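Hellow, the Ponivgate handheld newsletter

Handling rules, second version. Please read before your next shift

Quick one from me, well, it was meant to be quick. The new handling rules for the handheld gripper work start Monday at all stations in Kelell. The old sheet comes down off the wall. If you've got a copy in a drawer or stuck inside a locker door, bin it. Two people were working from different versions last month and we only noticed when the logs wouldn't line up.

Most of what follows you do already. Some of it you don't. I've put the changes first.

What changed

Start of take. Gripper open, held still, object in view, count of two. Then go. We had it as "a brief pause" before and brief turned out to be anything from nothing to a good long think. Count of two. Say it in your head, not out loud, the mics are on.

End of take. Same thing the other way. Let go, back off, hold still, count of two, then stop. Please don't reach for the stop button while the fingers are still opening. We lose the release every time and the release is half the reason for doing the take.

Squeeze. Only as hard as it takes to hold the thing. This one gets its own section further down as it caused the most arguments.

Drops. Keep them. Mark them as a drop and keep going. The old sheet said to delete and redo, and that was my line, and it was wrong. A dropped item is a real result. What we don't want is a drop that's been quietly trimmed so it looks like a short successful take.

Retries. One retry inside the same take is fine. After that, stop, mark it, start a new one. Long takes with five or six goes at the same corner are no use to the people downstream and they're miserable to label.

Batch size. 24 takes, then put the tool down and stand up. Yes even if you're on a roll. Wrists were the top complaint in the last round of feedback and the late takes in a long run are visibly sloppier than the early ones.

Packaged goods

Now the bit that took longest to write. We've moved a lot of the object list over to ordinary packaging, drink cartons and snack boxes and pouches and so on, and packaging behaves differently from the plastic blocks we all learned on. It gives. It creases. It's shiny. It has writing on it.

So. Worn packs stay in. Soft creases and small dents are fine, that's what packs look like after they've been in a bag. Take it out when it leaks, when a seam has opened, or when it's so crushed it no longer stands up on its own. If you're not sure, put it in the gray tray and the lead will decide at the end of the shift. Don't tape it. Tape changes how the fingers slide and then we've got a pack that isn't like any other pack in the set.

Anything that comes attached stays attached. Straws, tabs, tear strips, film. If a bit comes off by itself, note it on the object card and carry on with the pack as it is.

Long side or short side, either. Mix it up. We have far too many takes of packs held upright and dead center, and not enough of them sideways, low, or at an angle. You don't need to read the label while you're working. Nobody downstream needs it the right way up either.

Glare. Glossy packs will throw a bright spot somewhere, fine. If the spot moves as you move, leave it. If the whole face goes white and stays white, turn the pack a little before the take starts. Do not go adjusting the lights, the next station shares them. 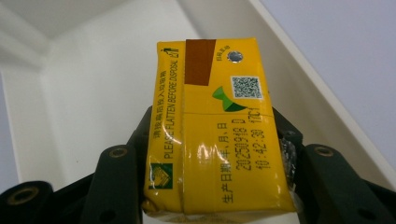 Printed codes and dates. This came up at the Cruickshank review and it's a fair question. A product code, a QR code or a production stamp on a pack is fine to have in view. A shipping label with a name and address on it isn't. Same for receipts, pharmacy stickers, loyalty cards, anything somebody wrote their name on in marker. Peel it or swap the object. If you spot one after the fact, flag the take as PRIVATE and leave it alone, dont try to blur it yourself.

Dates also get used as a lazy object ID, I've seen it on the cards. Please stop. Two packs from the same box can carry the same date. Use the number on the object card.

And while I'm on it, past date items. Unopened food and drink goes out on its date, whatever state it's in. Check the whole shelf on the first shift of the week. The lead signs for it. Nothing off the object shelf gets eaten or drunk by anyone, ever, however thirsty.

Squeeze

Right. The handheld tool lets you pull as hard as you like. An arm with the same fingers can't always, and one that can, shouldn't. When we squeeze a carton until the sides bow in, we're teaching exactly that.

The rule as written: close until the object stops moving against the fingers, then a touch more, then lift. If the sides visibly cave, ease off and mark the take SOFT. SOFT takes are kept but held apart. Nobody is in trouble for a SOFT take. You'll be in a bit of trouble for a caved carton marked as normal.

Where to hold it: on a full carton, low and wide is easier than high and narrow. Avoid folds and seams if there's a flat panel you can get to. If there isn't, fine, hold the seam, people do.

Catherine Ritchie ran a side by side on this over two weeks. 100 takes the old way, 100 the new way, same operators, same shelf. 9 caved packs in the first lot, none marked as such. She's put the whole thing in the shared folder with her notes, worth ten minutes of your lunch. She'd like somebody to repeat it with pouches. Any takers?

Before you start, check the tool

Fingers: look for cracks near the screw inserts. Press each insert with your thumb. If one turns or lifts, tag the tool and get another. Do not glue it. We've found glue twice.

Finger pads: wipe with the dry cloth. Sticky residue from packaging builds up faster than you'd think, and a tacky finger holds things it has no right to hold.

Camera: lens clean, mount tight, nothing hanging in front of it. Sleeves! Roll them up.

Travel: open and close all the way, three times, slow. If it catches, tag it.

Initial the card. A full name isn't needed and we'd prefer you didn't.

In and around the take

Faces out. Yours, your neighbor's, the person walking past with a coffee. If someone steps in, stop and mark it PRIVATE.

Screens off or turned away. This includes phones left face up on the bench.

Don't tidy for the camera. If the shelf's a mess, the shelf's a mess. But do clear anything that could fall on you.

No speed contests. There was a board on the wall with daily counts on it and it has gone. I took it down, you can complain to me. We're going to look at the share of takes accepted instead, by station and not by person.

Labels, short version

OK, DROP, SOFT, PRIVATE, TOOL. That's all five. If two apply, pick PRIVATE first, then TOOL, then whichever of the others fits. Free text goes in the note box, and please keep it to what happened. "Weird one" has been entered more often than I'd like and I still don't know what any of them were.

We pulled the last month back through the new labels as a test. 946 takes. The biggest group that changed was OK to SOFT, as expected, then a fair few OK to DROP where the trimming had been a bit generous. Nothing gets held against anyone from before Monday. Clean start.

Questions I've already had

Can I use my other hand to steady the object? No. If it can't be done with one gripper, mark the object card and we'll move it to the two tool station.

Gloves? Thin ones yes, if you want them. Not the bulky orange ones, they foul the trigger.

What if the carton gets wet? Stop, dry the bench, dry the tool, check the pack for a leak. Pack out if it leaks. Back in if it was only something spilled on it.

Do these rules cover the arm stations? Not yet. The arm sheet is separate and it's older than this one and it shows. The plan is to line the two up in November, so if you work both sides please start keeping a list of where they disagree. I already know about the end of take pause.

Empties. Flatten first if the pack asks for it, then recycling. Not the bin under the bench, it was overflowing with full size cartons on Friday and somebody kicked it over.

Printed copies will be at each station by Monday morning, on yellow paper this time so you can tell them from the old ones. Catherine has the editable version. Send corrections to her, and if you think a rule is daft send that too, with the take number if you have one. We'll go through whatever's come in at the next shift leads' meeting and put the answers in the following Hellow.

Oh and the gray tray at station two has gone missing. Big one, chipped corner. Bring it back please.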